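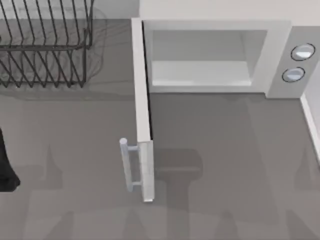 Quand un robot se trompe, on imagine souvent un grand bruit, de la fumée et des boulons qui volent dans tous les sens ! Le plus souvent, pourtant, c'est bien plus discret, et notre ami Jotular en sait quelque chose. Jotular est un robot qui apprend à fermer la porte d'un micro-ondes dans une cuisine dessinée par ordinateur. La porte est grande ouverte, avec sa poignée en forme de barre, et la pince noire attend à gauche, à bonne distance. Facile, non ? Eh bien, pas pour lui.

Un matin, Jotular a poussé très fort… dans le vide. Sa pince s'était arrêtée 4 centimètres avant la porte, et lui croyait dur comme fer qu'il la touchait. Kagiso Mabuza, qui s'occupe de lui, a cherché longtemps — elle a même sauté son goûter — avant de trouver la coupable : une ombre. Regarde le plan de travail gris, il y en a partout, des claires et des foncées, qui se chevauchent. Jotular avait pris le bord d'une ombre pour le bord de la porte.

Alors Kagiso lui a fait recommencer l'exercice 2000 fois, en changeant la lumière à chaque essai. Elle a aussi ajouté une règle de sécurité, que tu peux retenir si tu construis un jour ton propre robot : si la pince pousse et ne sent rien, elle s'arrête, elle recule doucement et elle regarde de nouveau. Dans une vraie cuisine, avec de vrais doigts tout près, cette petite pause compte beaucoup.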